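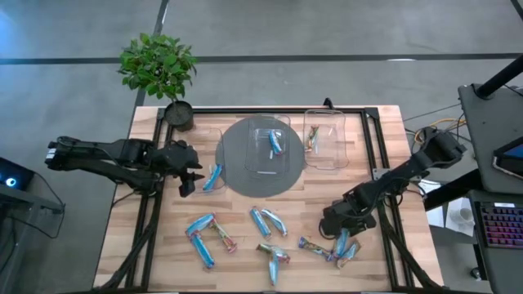
I handed in my notice on the allotment in April, and 25 May 2023 was the last day I had the key. I'd been on the Romulthorpe site for 17 years. The new tenant is Dorottya Nyitrai, who was 300 places down the council's list when she joined it and had more or less given up.

My knees are the main reason. The plot slopes, the tap is at the bottom and the beans always did best at the top. I tried raised beds, then I tried growing less, and last July I missed most of the broad beans through not wanting to walk down there in the heat.

Clearing the shed took two mornings. I kept the border fork, the good secateurs and a tin of labels. Saimi Nieminen had the water butt for the plot next door, and Cosmin took the glass from the cold frame. The rhubarb stays where it is. It was there before me and I never did anything to it apart from a bucket of manure in winter.

What I'll miss is the tea break at eleven. We sat on upturned crates behind Saimi's shed and talked about slugs, bus times and who had left the gate open. Everyone brought something to eat, and it was nearly always out of a packet. Mine was usually something chocolate chip, like the one in the green wrapper with the red end in the photo below, and I'd find the empties in my coat pockets weeks later. Banafsheh brought dates and was the only one who ever brought enough to go round.
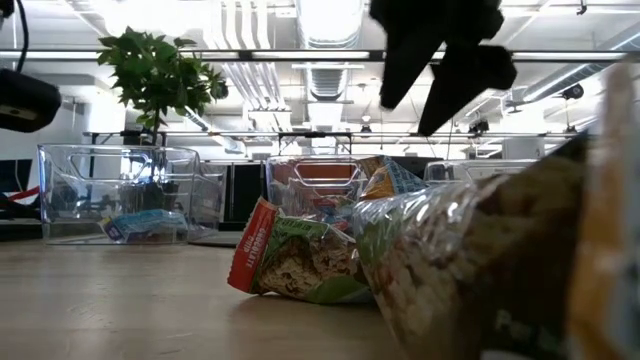

I haven't stopped growing things. There are tomatoes in pots by the back door, and a row of lettuce in an old gutter along the fence. The tomatoes are a bit leggy and I need to get some longer canes before the weekend.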